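30 December 2018

3 min read

Woke at 5 with the wind going and could not get back to sleep. Made coffee and sat with the seed catalog until it got light. The creek is still up from Thursday's rain and the lower path is under water past the second gate.

Pascual Rivadeneira called before nine. He has decided to sell the Witora lot after all and wants 200 for the fence posts, which is fair, though half of them are split at the top. I told him I would look again after New Year. He talked for a long time about his knee.

Drove to Kultthorpe for chicken feed and lamp oil. The feed store had no layer pellets, only the scratch mix, so I bought one bag to get through the week. Road was bad at the bridge – they have put gravel in the hole again and it is already washing out. 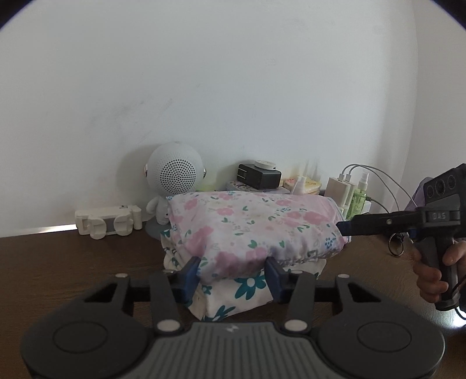 The flowered cloth, on the desk.

Trinidad Domínguez stopped in for lunch. We had the last of the ham with beans. She is going to her sister's until the middle of next month and asked if I would feed the cat. I said yes. Her heater has been shutting off at night and she thinks it is the thermostat. I think it is the filter.

Hens gave 3 eggs, better than yesterday. The brown one is molting and looks terrible.

Low of 14 forecast tonight, so I wrapped the pump and left the kitchen tap dripping. Brought in two loads of wood. Read a little of the Nasution book, the part about the harbor, and did not get far. Bed early – I want to start on the gutters if the wind drops.

Recent entries
Ice on the trough
Christmas at Skatia
The truck battery again
A letter from Pascual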